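Notebook, glaze bench, September

Monday, morning. Pink tests for the Fesosari tableware order.
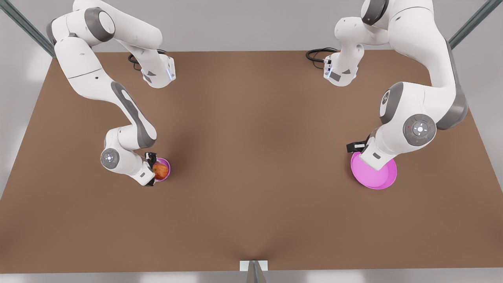
Plate and small bowl in pink, apple in the bowl. Rendered view, brown tabletop.

The kiln was opened at 8 by Iveta Malý and me. Inside were the test tiles from the Sýkora clay, all with the same pink glaze but with different thickness. I write the results now, before I forget which tile was where. Last time I waited until the evening and then I had to guess, and the guess was wrong.

Tile A, one dip: pale, the clay shows through on the edges. Iveta likes it. I find it a bit sick looking.
Tile B, two dips, short: good color, even on the flat part. Small pinholes near the foot.
Tile C, two dips, long: the glaze ran down and made a thick line at the bottom. It did not reach the shelf, but it was close.
Tile D, brushed, 4 coats: the brush marks stayed visible. For a plate this is not acceptable, for a mug it can be nice.

The pinholes on B bother me the most. Iveta thinks the bisque was too low and gas was still coming out of the clay when the glaze closed. I think the tile was dusty. We can both be right. For the next firing we will wipe half of the tiles with a damp sponge and leave the other half as they are, all from the same bisque. If there is no difference, I will say that she won.

Glaze bucket: I sieved it again and found many hard lumps on the bottom, most of them the stain. It was mixed in a hurry before the holiday, by me. After sieving I added 40 grams of water, stirred for 5 minutes and let it stand. It is now like thin cream. Please do not add more water without writing it on the lid.

Kiln: the counter shows 2,829 hours. The lower element looks tired, and the tiles from the bottom shelf are a little grayer than the same tiles from the top. I asked Jitisetti for the price of a new set and they did not answer yet. Until then the pink goes only on the two upper shelves, and the bottom is for bisque.

Also, the Girnix cones from the new box bent more than the cones from the old box, in the same place in the kiln. I put one of each side by side in the next load to check.

To do:
Cut new tiles from the same bag, mark them on the back before they dry.
Throw a few small bowls. A curved wall behaves differently from a flat tile and we have no test of it.
Ask Fesosari if the foot must be glazed. Their letter says "fully finished" and I do not know what they mean by it.
Wash the sieve. It is still in the sink.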